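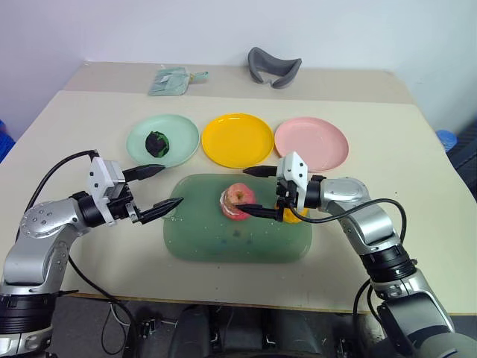
Search this journal Enter keywords

4. Feuds, Truces and the Reunion Episode

4.1 What counts as peace

Any study of reality television has to decide at some point what it means for two people to be "on good terms," and we put this off as long as we could. Our sample was 354 episodes of three ensemble series: Urnside, Eteddale Wives and the short-lived Ogundipe Sisters. We coded a truce whenever two cast members who had been fighting shared a meal, a hug or a vehicle without raised voices. By that measure the casts made peace 200 times. By the measure of whether they were still speaking at the next reunion, the picture was a good deal less touching.
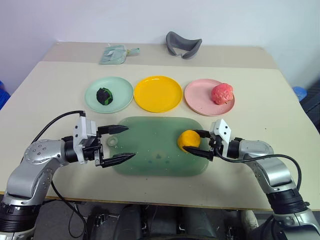

Figure 2. Two arms over a pale tabletop, grippers pointing toward each other.

Most truces in Urnside lasted 2 episodes. The usual cause of death was a dinner party. Someone repeats a remark made in a parked car, someone else asks for it to be repeated louder, and a centerpiece is moved out of reach. Eteddale Wives prefers group vacations, where the same thing happens in better weather. Coders were told to record the first hostile line as the end of the truce, a rule that worked well until the third season of Urnside, in which one cast member delivers hostile lines in the tone of a compliment. We had to watch those scenes again with the sound off — an improvement, several of us felt.

4.2 The viewers' ledger

We then turned to fan comments, using the Sikard archive of message board posts. From each series' finale week we read 300 posts and marked whether the writer believed the feud was over. Viewers were far harder to convince than the hosts. A tearful apology on the couch was taken as sincere mainly by people who had liked the apologizer already, and as a contract negotiation by everyone else.
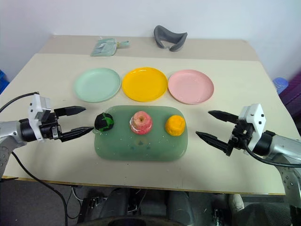
Family feuds drew a different response. Posters who shrugged at the end of a friendship would argue past 2 a.m. over whether two sisters had really made up, and many brought in their own sisters as evidence. Ogundipe Sisters, the smallest show in the sample, produced the longest posts. It also produced the only thread we had to stop coding, after it became a dispute about who was hosting Thanksgiving.

Agreement between coders was lowest for these family scenes. Two of us still disagree about the christening episode and have been asked to discuss it outside the office.

Shares 2 Comments 0
Last updated: September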